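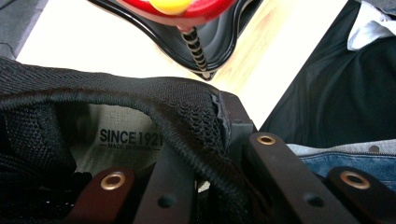 Figure 16.1 The lining of a black mesh shoe, printed "SINCE 1921".

Chapter 16
What a Label Promises

A date is the cheapest thing a firm can print. It costs a little ink, and the buyer does the rest: so many years in business, so many satisfied feet. Whether the firm of the founding year has anything in common with the firm of today, beyond a name and a lawyer, is a question few shoppers ask at the till.

Historians of trade have to ask it. When Esi Eshun went through the papers of Garngate, a maker of work boots, she found three founding dates in use at once — the earliest belonged to a saddler whose sign the owners had bought at auction. Sales rose anyway.

This chapter looks at how age became something to sell. We begin with the Garngate ledgers, all 319 pages of them, and move on to Ifeanyi Okafor's study of 120 shop catalogues. Section 16.3 takes up the country of origin, a line that firms were made to print and have seldom printed large. You may want to check your own shoes before reading on.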